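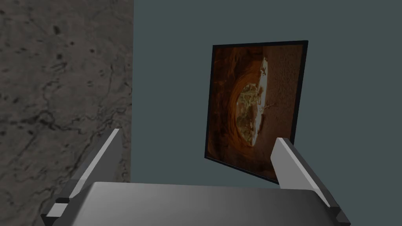

Plokell Statement Parser

Reads monthly account statements exported from the Valard and Gerlach online banking portals and writes them out as one CSV file per account. Version 0.4 adds support for savings accounts.

Input

Statements must be text-based PDF files. Scanned pages are skipped and listed in skipped.log. Put all files in the inbox folder – subfolders are not read. The largest statement tested has 226 pages.

Output columns

date: posting date, year first
payee: text as printed, trimmed to 40 characters
amount: signed decimal, debits negative
balance: running balance, blank if the bank does not print one
source: name of the statement file

Running

plokell read inbox --out ledger
plokell check ledger

The check command adds up each account and compares the total with the closing balance on the statement. A mismatch is reported with the account's last four digits and the file name. Nothing is corrected automatically.

Test data

The tests folder holds 58 made-up statements with 300 transactions in total. Account numbers are random and do not belong to customers of either bank.

Known problems

Gerlach prints pending card payments in the same table as posted ones. Both are kept, so a payment that spans two statements may show up twice. Foreign currency lines are read in the account currency only. Evitz exports are not supported yet; the date format changed in October and the old reader was removed.

License

MIT. See LICENSE.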